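Search this site
Enter keyword
Go

The Spring at Prorandale

5 min read
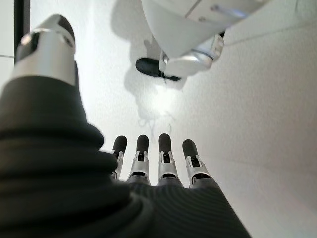
The Office of Waters sent two surveyors to Prorandale in the last week of March. Their instructions were to locate the head of the Tisa, to record its depth and flow, and to return with a recommendation as to whether the public might be permitted to paddle there. The senior of the two was Mansa Arthur, who had held her commission long enough to have signed the closure orders for three other springs. The junior was Seidu Ansah, who had never closed anything. The preliminary file they carried was thin. Ansah looked at it for some time on the drive down. Arthur told him to turn to the tables.

They launched at the Bometti landing shortly after seven. The kayaks were property of the Office and bore inventory numbers on their hulls. Arthur took number 114, whose seat had been repaired, and gave Ansah number 148, whose seat had not. The river was high and the color of tea, and for the first mile they kept to the inside of the bends, where the current was weaker and the cypress roots held still pools.

It was Arthur's practice to say nothing on the water except what was required. She called out snags and the changes of channel. Ansah wrote them down on a waterproof slate and, when there were none to write, looked at the banks. He saw a heron, then a second one. He asked whether herons should be entered.

"Under Remarks," said Arthur. "If there is room."

The mouth of the spring run was not where the map had placed it. The map had been drawn by a surveyor named in the file only as Asante, whose measurements were considered reliable and whose handwriting was not. They passed the marked location twice. On the third attempt Ansah, who had fallen behind and was somewhat embarrassed about it, noticed that the water under his bow had turned clear on one side. A line ran down the river as though it had been ruled there, brown to the left and green to the right. He put his hand in on the right and drew it out again quickly.

"It's cold," he said.

"Then that is the run," said Arthur, and turned her boat.

They pushed through a curtain of low willow and came out into a channel barely wider than a paddle. The noise of the river stopped. Eelgrass lay combed flat along the bottom, all of it pointing back the way they had come, and small fish held their places above it. Arthur stopped paddling. Regulations called for a flow reading at the entrance, and Ansah assumed that she had stopped for this purpose. He lowered the meter, waited the prescribed interval and read out the figure. She did not repeat it back to him, as procedure required. He read it again.

"Yes," she said. "Enter it."

The run was 662 feet from the willows to the basin. The basin was round and blue, and a limestone shelf went most of the way around it before dropping off into a dark opening on the north side. Over the opening the surface rose in a smooth, low dome that never broke. Leaves that drifted onto it were carried down its side and sent off toward the river.

Ansah dropped the weighted line. It went down past the shelf and past the last marking he could see, and he let out more, and at length it went slack between his fingers.

"Forty-seven," he said. "No. Wait." The line had begun to move again. It slid off whatever had held it and pulled slowly away to the north, under the rock, until the spool was empty. He held the bare end and looked at his superior.

"What do I write?"

Arthur brought her kayak alongside. She took the end of the line from him and held it, and felt, as he had, the steady pull of the water going about its business somewhere underneath them. The form provided a single box for depth. It was a small box. She had filled it in many times.

"My mother brought me here," she said. "I was six or seven. I had it in my head that it was a different river." She appeared to consider whether this was information the Office should have. "We had a borrowed canoe. She let me lie down in the front and look over."

Ansah waited for her to continue. She wound the line back onto the spool, evenly, one turn beside the next, and it took several minutes.

"Write forty-seven feet to first obstruction," she said. "Write that the lower depth was not determined."

"And the recommendation?"

The recommendation had been typed before they left. It was in the pocket at the back of the file, lacking only a date and two signatures, and it advised that the spring be closed to all craft pending further study. Arthur had typed it herself. She took it out, read it through to the end, and placed it under her seat, where there was an inch of water from the morning's paddling.

"The form has been damaged," she said. "We will need to prepare another."

Ansah entered this under Remarks, below the herons. Then he laid his paddle across his knees, and, seeing that no instruction was coming, leaned out over the side as far as the boat would let him and looked down.

Related items
The Ferry Inspector
Low Water at Bometti
A Complaint Concerning Otters
Two Nights on the Upper Tisa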